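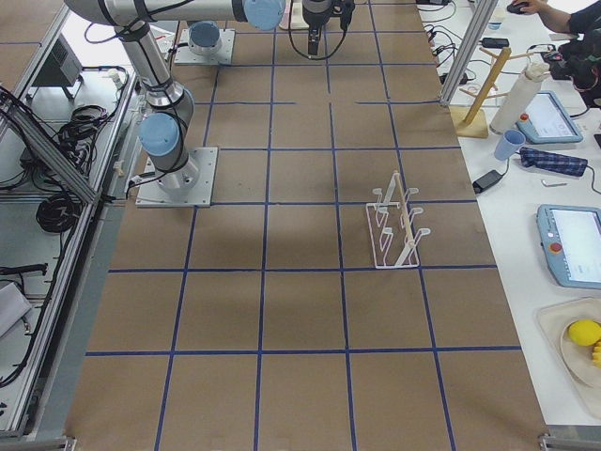

Questions fréquentes – égouttoirs et arbres à tasses

Accueil | Boutique | Entretien | FAQ

L'égouttoir en fil blanc tient-il debout tout seul ?
Oui. Vide, il est très digne. Chargé de casseroles, il négocie.

Faut-il protéger la table ?
Du papier kraft suffit. La nappe de mariage, elle, s'en remettra mal.

L'arbre à tasses en bois va-t-il au lave-vaisselle ?
Non. Les tasses, oui – sans l'arbre.

Combien de tasses peut-on y pendre ?
Moins que vous n'en possédez.

5 commentaires | 8 partages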